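January, a little after six in the morning

I woke before the heater did and lay there listening to the pipes, and then I thought, well, I may as well get up and write, because I have been promising this diary a proper entry since the holidays and all it has had from me is grocery lists.

The big news is that I finally went back to choir. Three months away! I had worked myself into such a state about it, sitting in the car with my scarf wound up to my ears, sure that my voice had gone for good, and then Arben Gashi knocked on the window and waved his folder at me and that was that. We walked in together and I took my old chair in the second row of altos as if I had only stepped out for a glass of water.

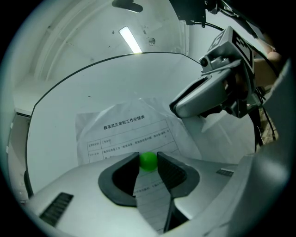 Rok Omerović is still conducting, still in the brown cardigan, and he has us learning a long piece for the spring concert, 146 pages of it (I looked at the last one first, the way I do with novels). The alto line sits on the same note for what feels like a week and then leaps up when you least expect it. I missed the leap every single time. Arben missed his too, over in the basses, and I could hear him laughing at himself, which did me more good than all the honey and lemon I have swallowed since fall.

At the break there was walnut cake and talk of the hall in Prunov, which seats 300 and which I think is far too grand for us, but Rok has his heart set on it. I sang all the way home with the windows up. The low notes are there. The high ones are thin and a bit scratchy, but they are there too, and I mean to be patient with them.

Must remember to buy a pencil with a decent eraser, and to call my sister back before lunch.

Contact | Copyright, all rights reserved | Back to top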